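**Aug 26, 2023**

1/ Okay friends, long overdue update on our little student robotics club project! We're calling it Trikden (Américo Marinho picked the name and won't tell us what it means), and the goal is a tabletop helper that can tidy up after a coffee break.

2/ We're teaching it by demonstration — you hold a gripper, you do the chore yourself, and the recordings become the lessons. I figured we'd need a few dozen. Wahyudi Hartono, our very patient mentor, said to start with 200 and see how we felt. Ha!

3/ Well, we passed 200 a while ago and have 200 opinions to go with them. Mostly about mugs. Handles are hard, you all. Come in too steep and the finger tip bumps the rim, come in too low and you're pushing the thing across the table.

4/ Our training set stands at 2628 short clips now, and three of us have been sorting them in the evenings, with lots of snacks and some pretty heated talk about what counts as a clean grasp (I'm the strict one, sorry).

5/ Round table setup, gripper in hand:
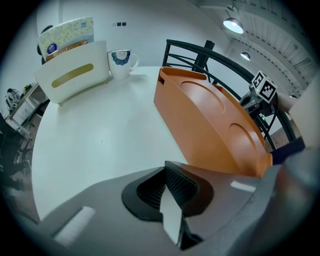

*Orange caddy on the right, tissues and the flower mug farther back.*

6/ Next up is a first run on the club arm, and then the Pacheco student showcase in November, where we get one table and three tries. If you've ever trained anything on mugs, please come tell me how you dealt with the handles — I'll read every single reply, and so will Américo.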